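Primivham Tabletop Arm Set for Clubs and Classes

By Danica Atanasov
October 22, 2026
7 min read

The Primivham set is a one-arm tabletop kit for student robotics clubs. It comes with the arm, a gripper, a white work board, a control box and a tub of toy kitchen pieces. It was put together for the Odia Kitchen Challenge, the yearly pick-and-place contest for middle and high school teams, but you do not have to enter the contest to use it. Plenty of schools buy it for an elective class and leave it at that.

This page covers what the set does, what a club needs to have on hand, and how one club uses it through the school year.

What the set is for

Students write short programs that move objects from one place to another on the board. The first ones are simple: pick up a strawberry, put it on a plate. Later programs ask for a bottle to be moved without knocking anything over, or for a pan to be lifted by its handle. In the contest version, a judge lays out the pieces and the team gets one practice run and two scored runs.

Toy food works well for this. The pieces have uneven shapes, so a grip that works on one will slip on another. They are light, so a bad grab does not hurt the arm. They also cost very little to replace, and clubs do lose them.

Arm and gripper

The arm reaches 500 mm from the center of its base and lifts more than any piece in the tub weighs. It mounts at one side of the board and can reach nearly all of it. The far corners are out of range, and contest layouts leave those corners out of scoring.

The gripper closes from two sides. Students set the opening width and the closing force in the program. Closing force is a setting from 1 to 7, and most pieces do fine at 2 or 3. Soft fruit pieces will dent above 4 and take a day or so to get their shape back.

There is a stop button on the control box. It cuts power to the joints. The arm will sag when this happens, so keep the space under it clear when you test the button.

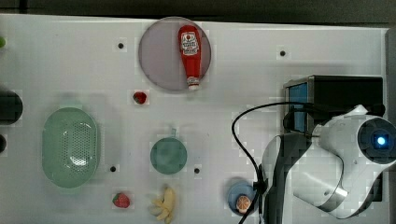
Can a club run the set with only one laptop?

One laptop is enough to run the arm, but plan on students writing their programs on other machines. The editor works in a browser and saves to a file. A team writes its program at a desk, checks it in the simulator, then brings the file over on a memory stick when its turn comes.

How the Jololdale club uses it

The robotics club at Jololdale Middle School has had a set since January. Rok Lazarević teaches shop there and runs the club after school. He starts every new group with the power off. Students move the arm by hand and write down the joint positions for a pickup, a lift and a drop. They do this for two meetings before anyone opens the editor.

"They want to go straight to the code," Lazarević says. "I let them be annoyed for two meetings. After that they know which way the wrist turns, and I don't have to explain it at the laptop."

From there the club works in pairs. Each pair picks one object and has to move it to a plate five times in a row. If the fifth try fails, the count goes back to zero. The banana gives the most trouble. It can be picked up at one finger or across the middle, and it hangs differently each way. One pair spent three meetings on it and ended up coming in from the side at a low angle.

The ketchup bottle is the second hard one. Standing up, it tips. Lying down, it can roll if the gripper touches one side first. The fix most pairs find is to slow the last part of the approach and open the gripper wider than seems needed.

For contest season the club switches to full runs. One student runs the program, one resets the board, and one writes down what went wrong. The notes are kept in a binder next to the set. Lazarević says the new students read it more than they read the manual.

What you need to supply

A sturdy table. Folding tables shake when the arm changes direction, and this throws off the pickups. If a folding table is all you have, cut the travel speed in half.

A grounded outlet within reach of the power cord. Do not use a light-duty extension cord.

One computer with a USB port and a current browser.

Clear tape or a marker to note where pieces start. Dry-erase marker wipes off the board if you do it the same day. Left over a weekend, it needs rubbing alcohol.

Space to store it. The arm stays bolted down on most tables, but it folds for storage and fits in a standard classroom cabinet with the board standing behind it.

Setup time

First setup takes roughly 113 minutes, including mounting the arm and running the calibration. After that, a club that leaves the arm bolted down can be working soon after the door opens. Run calibration again any time the arm has been unbolted, or if pickups start landing off to one side.

Keep the cable slack. It has to follow the arm all the way around, and a cable that is taped down too tight will pull loose at the wrist.

Price and ordering

The full set is $461 a year under the school lease, with repairs included. Georgiev handles leases, spare parts and returns. Replacement gripper pads and toy pieces can be ordered without a lease. Teams entering the contest should order early in the fall, as sets ship in the order requests come in.

The lesson packet is free with the set. It has printed layouts, a score sheet and the contest rules.

Comments

mrs_tolland: Does the simulator include the toy pieces or just plain blocks? My kids did fine with blocks and then fell apart on the real strawberries.

Danica Atanasov: The pieces are in it, but they don't squash. Start soft fruit at force 2 and go up from there.

benchvise: Second the comment about folding tables. We lost most of a season to ours and blamed the calibration.

k. orr: We are a library program with a different group every week. Is there a way to lock the speed so the kids can't change it?

Danica Atanasov: Yes, under Settings, then Limits. Set a passcode and it stays until you change it.

parent of a 7th grader: My son talks about the banana at dinner. Good club.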